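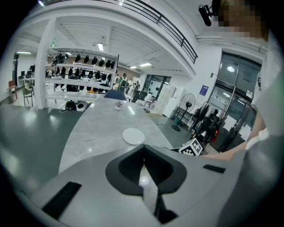

Gurnar with its fingers closed, plate ahead on the table and one of the marker cubes over to the right.

Making marker cubes for gloves (and getting them to behave alongside a hand-held gripper)

I promised in July that I'd write up the cubes once the gripper was finished, and then the gripper took until the back end of autumn, so sorry about that. Gurnar is the hand-held gripper I built at Jalgate, our shared workshop, and the build notes for the shell and fingers are on their own page. What follows is the other half of the kit: a pair of ordinary gloves, each with a printed cube stuck on top, so that a camera can work out where your hands are while you pick up crockery. If you want to teach an arm to lay a table you need an awful lot of examples of someone laying a table, and gloves are a much comfier way of collecting them than holding a gripper all afternoon (Gurnar weighs 570 g and you feel every one of them by teatime).

It's a weekend job, or two evenings if your printer is in a good mood.

What you'll need

A pair of thin, stretchy work gloves that fit snugly. Please don't use baggy ones, I did and had to start again.
White filament for the cubes. Any cheap matt stuff will do, but avoid anything with "silk" in the name.
Matt sticker paper and a laser printer for the markers. Inkjet is all right if you let it dry overnight.
A steel rule, a sharp craft knife and a cutting mat.
Short screws and a scrap of thin plastic sheet for the backing plates.
Strong fabric thread and a needle, plus a bit of contact glue.
Wide hook-and-loop tape for the wrists.
Some software to read the markers. I use Stirkel, a little program I wrote for this and have moaned about on here before, but any fiducial marker library will get you going.

Printing the cubes

My cubes are 70 mm along each side. They look ridiculously big on the bench and perfectly sensible once they're on your hand. I started much smaller because I thought they'd be in the way, and every time I reached for the far side of the table the tracking gave up. Bigger is better here, right up to the point where you start knocking the cups over.

Print them hollow, with one side left off, and keep the walls at 2 mm. Round the edges ever so slightly so they don't dig in, but leave the faces dead flat. If a face has bowed a bit as it cooled, rub it down on a sheet of wet-and-dry laid on something flat. I used a bit of old mirror. Don't bother filling or painting.

The open side goes downwards, towards the glove, and gets closed by the backing plate. So you'll have five faces to cover on each cube.

Printing and sticking the markers

Give every single face its own marker number, across both cubes. I can't say this loudly enough! I used the same set on left and right the first time round, thinking the software would sort it out from context, and what I got was one hand teleporting back and forth across the table like something out of a cheap ghost film.

Leave a white margin all round each black pattern. It's tempting to fill the whole face, but the reader needs to see where the black stops, and if the pattern runs right up to the corner it merges with whatever dark thing happens to be behind it.

Set your printer to actual size and then measure what comes out with the steel rule. Mine likes to shrink things to fit the page whatever I tell it. Write down the size you measured and type that into the software, never the size you asked for. A small error there turns into a hand that floats above the plate or sinks through the tabletop.

Cut with several light passes. Line the sticker up along one edge, press that edge down and smooth the rest across with the side of your thumb. If you trap a bubble, prick it with a pin and press it flat. A wonky sticker is all right so long as you know how wonky, but it's quicker to peel it off and do another.

Before you go any further, note down which number is on which face and which way up it sits. I draw mine as an unfolded box on the back of an envelope and take a copy, having lost the envelope once.

Fixing them to the gloves

Put the glove on, make a loose fist, and feel for the flattest bit on the back of your hand. That's where the plate goes. Mark it with a pen while the glove is on your hand. If you mark it with the glove lying on the bench it'll end up halfway to your knuckles.

Cut the plate from thin plastic sheet, a bit larger than the cube, and drill holes all round the rim for stitching. Glue first, let it go off, then sew through the holes with doubled thread. Stuff the glove with a rolled-up tea towel while you sew so you don't stitch the front to the back. (Yes, I did. Twice.)

Screw the cube down on to the plate from underneath before you sew, or leave yourself a way in. I glued a couple of captive nuts inside the cube walls so it can come off for washing, because the gloves do get grim.

Then the wrist strap. Without one, the whole glove creeps round as you twist your hand and the cube goes with it. A wide band, snug but not tight, sorted that out completely for me. Raili Hämäläinen, who has the bench opposite mine, suggested tying it over the cuff instead of under, and she was right, it's much easier to do up one-handed.

Setting up the table

Keep it simple to start with. We use a cup, a bowl and a plate, and that's plenty. Pick things in different shapes so you can tell in the recordings which grab goes with which object. The cup wants a pinch at the rim or a hand round the side, the plate wants lifting at the edge, and the bowl sits somewhere between the two.
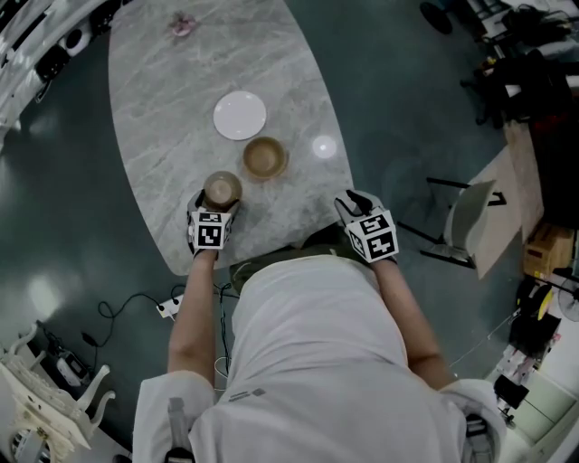 Cubes on both gloves, left hand on the cup, bowl and plate further up the table.

Glossy tabletops are a bit of a pain. The marble-patterned one we use throws the lights straight back at you, and if a bright patch ends up behind a cube the marker on that side can wash out. I've stopped fighting it and just turn the exposure down a touch. The crockery goes a bit murky but the black and white squares stay crisp, and it's the squares that matter for tracking. You could throw a tablecloth over it, I suppose, but then the plates drag the cloth about.

Calibrating

Put both gloves on and rest your hands on the edge of the table, knuckles up, then press record and hold still while you count slowly to ten. After that, turn each hand gently over and back, so the camera gets a look at as many faces as it can. In Stirkel this is the "handshake" step and it gives you a green tick when it's happy. Other programs will call it something else.

Do it again every time you take the gloves off and put them back on. It's boring and I skip it more often than I should, and then I spend the evening wondering why everything is skewed to one side.

If you're using a hand-held gripper in the same session, as I do, give it its own clap at the start: close the fingers, open them, close them again, in view of the head camera. You can then line up the two recordings on that movement. Mine drift apart a little over a long take, so I clap at the end as well.

A first session

My first proper one was 14th December, with the kettle on and the heating not. I did 17 takes of moving the cup, then the bowl, then the plate, and threw away the lot because I'd left the camera on autofocus and it hunted every time a cube went past. So, lock your focus! The next batch was fine.

Keep takes short. Start with your hands in the same resting place, do one thing, go back to the resting place, stop. Shuffle the crockery round between takes so you aren't recording the same reach over and over. And talk to yourself if you like, I always turn the sound off afterwards.

When it goes wrong

The hand flickers in and out. Usually only one face is showing and it's at a steep angle. Tilt the cube on its plate a bit towards the camera with a wedge, or move the camera higher.

The hand flips upside down for a moment. Same cause nearly always, though check you haven't written a face down the wrong way up.

Everything is the right shape but too near or too far. Measure your markers again.

One corner keeps peeling. Wipe the cube with alcohol before sticking. Rampersad, the hardware place round the corner from us, does a matt book-covering film that goes over the top and doesn't shine, which has kept mine going.

The cube wobbles when you move quickly. More stitches, and look at your wrist strap.

I'm part way through a lighter version with cut-outs inside the walls, and files for that will go up with the others when I've stopped changing them. If you make a pair, let me know what gloves you used, as the ones I bought have been discontinued and I'm down to my last spare left.

Questions to the Jalgate workshop noticeboard | © Jalgate bench notes | Back to top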